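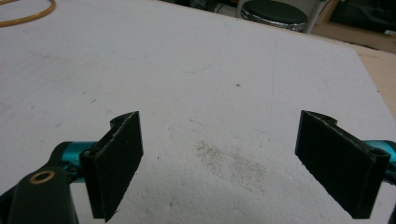
OPENING (2 min, lights down)

Hi all. Wednesday slot, so keep it moving. Thank Anneliese Diekmann for the dive logs. Say it early, forgot last time.

Start on the sound clip. Let it run. Ask: what animal? Someone always says whale. It's a grunting cod, off Drovenska.

WHERE WE DIVED

Cold water, green, bad visibility most of April. Two sites: the Drovenska wall and the Pakberg kelp. Wall drops to 46 feet then a ledge, then mud. Kelp is shallower, more life, more surge. I got sick at Pakberg. Tell it if they look sleepy.

161 dives between us. Anneliese did most of teh early ones, before sunrise.

THE WOLFFISH

Slow down here. Big head, ugly teeth, very shy. Sits in the same crack for weeks. We knew one by the scar on its lip. Eats urchins, shell and all, you can hear the crunch through your hood.

Don't get into the diet numbers. If asked: Farum has the tables, send them my way.

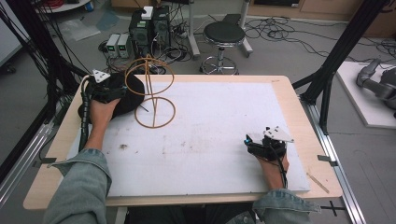
Wire shape on the white board.

LUMPSUCKERS

Crowd favorite. Male guards the eggs, hardly leaves. Sucker disk on the belly, holds on to rock in the swell. Play the short clip, the one with the crab. Crab loses.

Counted 71 nests along the wall. Skip the map, too small to read from the back.

NIGHT DIVE

Lights off at the ledge, wait, wave your arms. Sparks everywhere. No footage worth showing so just describe it. Brittle stars out, squid once. Wiegand boat picked us up 11 pm, soup on board, best soup of my life.

QUESTIONS

Gear: drysuit, thick gloves, spare gloves.
Can beginners go? Pakberg yes, in calm whether. Wall no.
Photo book: 301 pages, sign-up sheet by the door.

Stop by 8. They lock up.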